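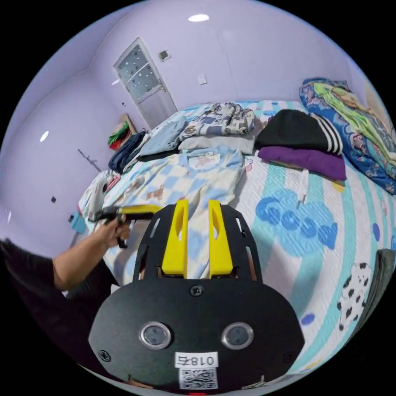
Two grippers, one small checked garment and a bed: Itero practice in Ultesen.

The club that wants a robot to do the folding

28/04/2026

I have been promised a robot that folds clothes for most of my adult life. It has turned up at trade fairs and in films made by companies that later went quiet, and in the meantime I have gone on doing it myself, badly, on the end of the bed. So when a student club in Ultesen wrote to say it was working on the problem and planned to enter the Kuster student contest in May, I went with my arms folded.

The club is called Itero. It has 15 members, all of them studying at Vurnen College, and it meets wherever there is a room going spare and somebody willing to have their clothes handled. The plan is easy enough to describe. A person takes a gripper in each hand, with yellow fingers that open and close, and does the household job using those instead of their own fingers. The session is recorded, and the recordings go into a program that is supposed to learn from them how a machine might move. At the contest, the college's robot will be given children's clothes to fold and the judges will see what it makes of them.

Anyone expecting a workshop full of sparks will be let down. A practice session is one person bent over a bed, doing slowly what a parent does in a few seconds while talking about something else. The grippers are wide, black and stiff-looking, and each carries a label with a number and a square code beneath it. The students talk about "left" and "right" as if they were team-mates. One of them told me that after an evening with the grippers she reaches for her tea in a pinching movement.
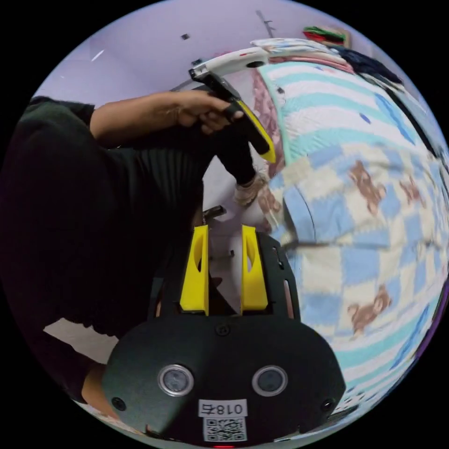
Cloth does as it likes

The difficulty, as the club explained to me more than once, is that cloth has no fixed shape. A mug is the same mug whichever way up you find it. A child's top is a different object each time you drop it, and a sleeve may be inside out, or underneath, or both. Then there is the matter of what the program has to look at. The bedding is covered in teddy bears and so are some of the clothes, and I had trouble myself telling where one stopped and the other began.

I asked why they didn't practise on a plain table. The answer was that the contest rules allow any surface, and that a program trained on a plain table learns to fold on a plain table. Fair enough. I did wonder, though, whether one bedroom is much better. If the bears are a useful muddle, they are still the same bears each time. The member in charge of the recordings agreed with me rather too cheerfully and said they were looking for more bedrooms.

So far the club has made 1478 recordings. It is a figure the members like to mention, and it was given to me three times before I had my coat off. What it amounts to is harder to say. Some recordings cover a whole fold from start to finish, others are a single lift of a collar, and a fair few, I was told, are attempts that went wrong and were kept on purpose. I asked how many the contest needs. There is no set number, and they could not tell me when they would have enough. 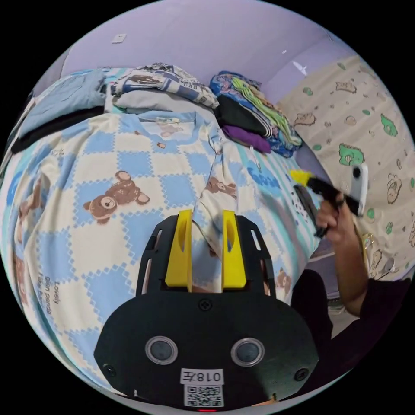 A matching problem: the pyjama top and the sheet beneath it share a checked pattern and brown bears.

The trouble with good intentions

My doubts are of two kinds. The first is plain: I don't think the robot will fold much. When I asked how it had done in trials, the talk moved to the grippers, then to the weather. Pressed, the members said that it can take hold of a sleeve on most tries and has managed a half fold on some of them. They have been at it for eight weeks. That is not a bad result for a club, and I wish they had simply said so at the start.

The second doubt is about the way such projects get talked up. Itero's entry form speaks of freeing families from housework. I have a copy. It also speaks of carers, hotels and hospitals, all in one paragraph, and there isn't a single line on what the machine would cost or who would put it away afterwards. The students did not invent this way of writing. They have picked it up from the firms they hope will hire them, and the college, which helped with the form, should have struck it out.

What kept me there longer than I had planned was the work itself. These are young people learning how hard an ordinary job is when you have to spell it out. Watching a practice, I noticed for the first time how often I shift my grip when I fold, and how much I leave to a flick of the wrist that a gripper can't copy. A member studying textiles has drawn up a sheet of folds in order of difficulty. It puts a vest at the bottom and anything with a drawstring near the top, and I would trust it over the entry form.
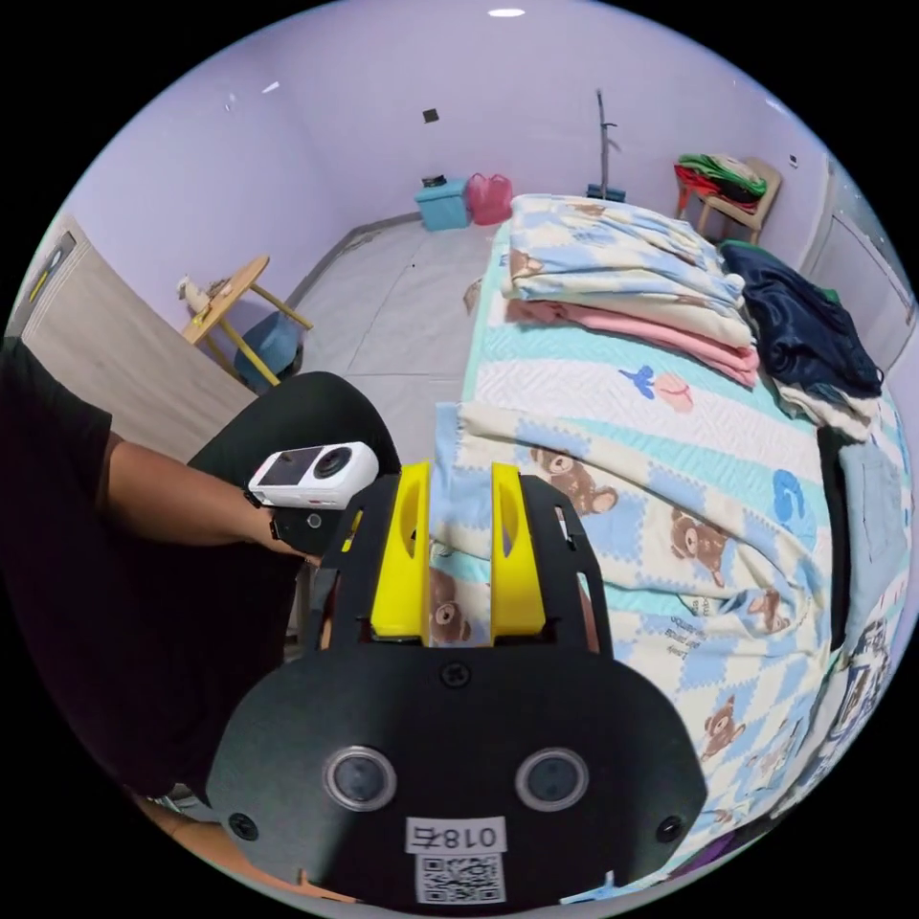

What happens in May

The Kuster contest gives each team two attempts, and the better one counts. There are marks for the finished fold and separate marks for the team's written log, which has to include failures. Itero's log is long. The members think it may be their strongest card, and having read a few pages I would say they are right, though they looked less than pleased to hear it from me.

They are hoping for a place in the top half. I have said I will go and watch. I have also been asked whether the club might borrow my spare room for an evening, bedding included, and I am thinking about it.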